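Home | News | Business | Technology | Local | Sport | Contact

Search this site Enter keyword Go

Folding work at Foltau will teach machines to handle cloth

A project to collect examples of everyday handwork for a learning system has started in Foltau. The company Nikska, which develops software for robot arms, wants to record people as they fold, turn and lay down pieces of cloth, so that a machine can later learn the same movements.

The recordings are made in a large shared hall, at tables where other people also sit and work. Every participant holds a gripper tool with a camera on it and does the task at an ordinary speed. According to Nikska, the collection will continue until the end of July, with 13 participants in the first group.

"Cloth is difficult for a robot, it never lies the same way two times," said Clive Crabtree, who leads the collection. "A person corrects a fold without thinking. We want to have exactly these small corrections in the examples."

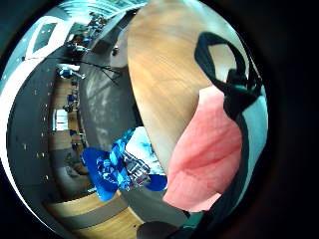
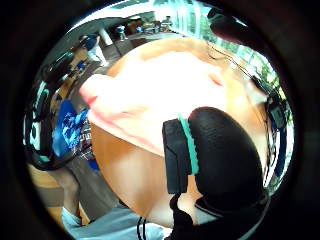 Views from the cameras on the gripper tools in the hall: a pink cloth on the wooden table, and a person wearing black headphones, seen from very close.

One session takes 40 minutes and is followed by a break. After it, the recordings are looked through by a second team at Rondik, a partner firm, and each one is marked as usable or not usable. Mistakes are not always thrown away. If a participant drops a corner and picks it up again, the recording can stay in the collection - Mr Crabtree considers such cases especially valuable.

Faces that come into view of the camera are blurred before the material is given to the learning system, the company said. Participants may also ask to have a recording deleted within 5 days.

The first test with a robot arm is planned for the autumn at the Lambert building, where Nikska has its workshop. The arm will be given towels and small blankets. New participants can register at the hall every Wednesday, and no experience is necessary.

Comments (3)

marjut_k
My mother worked in a laundry for many years. They should ask such people first, they know how to fold!

Dorrit
Is it paid? The article does not say.

oldbridge
I would buy one if it can do fitted sheets. I still cannot.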